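Handheld Grippers and Data Capture > Fingertips for lever handles, smooth or mesh?

shabnam_m
Joined February
Posts: 20

We have two sets of finger pads for our handheld grippers and I need to pick one before we order more. Set one is the Zadgate smooth pads. Set two is the Fasus pads with the mesh surface. The task is door levers, always two grippers, one in each hand. Our test door is the storeroom at the end of the corridor.

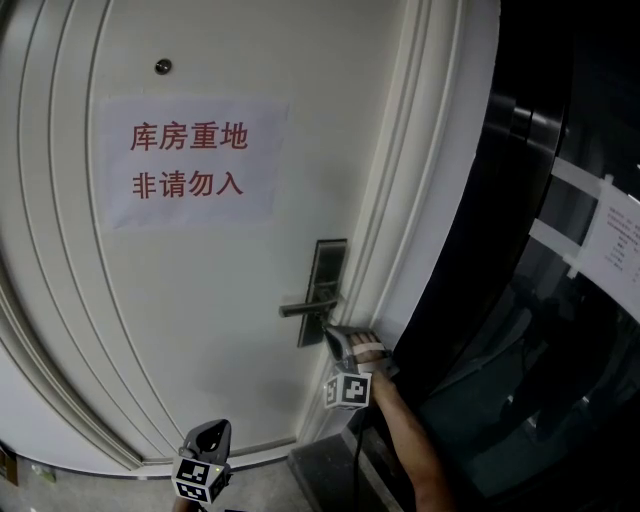 Right hand on the lever, left hand waiting.

My problem is slip near the end of the turn. The closer I grip to the plate, the more the pads want to roll off. Has anyone run both kinds on the same door?

jovel_bench

Mesh, no question. We did 1,906 lever pulls over the winter and the smooth ones went back in the drawer after the first week. A metal lever gives a flat pad nothing to hold on to.

Nighat Orakzai

I disagree with that. A lever doesn't need much grip. You push it down and it turns. If the pads roll off you are squeezing too hard and too close to the pivot. Move out toward the free end and try again with the smooth set before you spend money.

shabnam_m

I can move out, but then my wrist tips and the marker cube turns away from the head camera. I lose tracking for part of the turn. Gripping close in keeps the cube where the camera can get it.

I also went back to the wrist cameras to look at how the pads close.
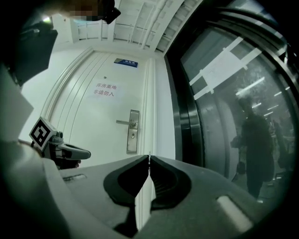

The other thing I should have said is that both sets have to survive being swapped between operators. Chaudhry has the second rig on a different floor and he closes the jaws a lot harder than I do. His smooth pads already have a shiny patch on the inside edge. Mine don't.

jovel_bench

Then it's wear, and you are testing two things at once. New pads on both rigs, same operator, same door. Otherwise the numbers mean nothing.

Nighat Orakzai

Agree with jovel on that part. Also log the grip width. We found operators drift by 6 mm or so over a session and never notice.

kestrel40

Do the mesh pads pick up dirt? Ours did, and after a while they were as slick as the smooth ones. We brush them every 7 sessions now.

shabnam_m

No dirt trouble yet, but we haven't had them long. I'll add a brush to the kit. 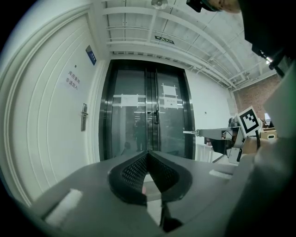
Camera placement matters more to me now than it did when I started this thread. The wrist view is wide enough that with the mesh pads in the middle I still get the lever on the left, the glass doors behind and the marker on the other gripper, all at once. So I could lean on the wrist cameras for tracking and stop worrying about what the head camera loses. That would let me grip farther out, as Nighat says.

Nighat Orakzai

You could, but glass doors that close will cost you. Reflections put false features in the map. Check the track on a few runs before you trust it.

jovel_bench

We had glass on one side as well and it was fine – the solver threw most of it out. Depends on your software.

shabnam_m

OK. Plan is new pads on both rigs, one operator, smooth first and then mesh, grip width logged. I'll post the slip counts in this thread when I have them.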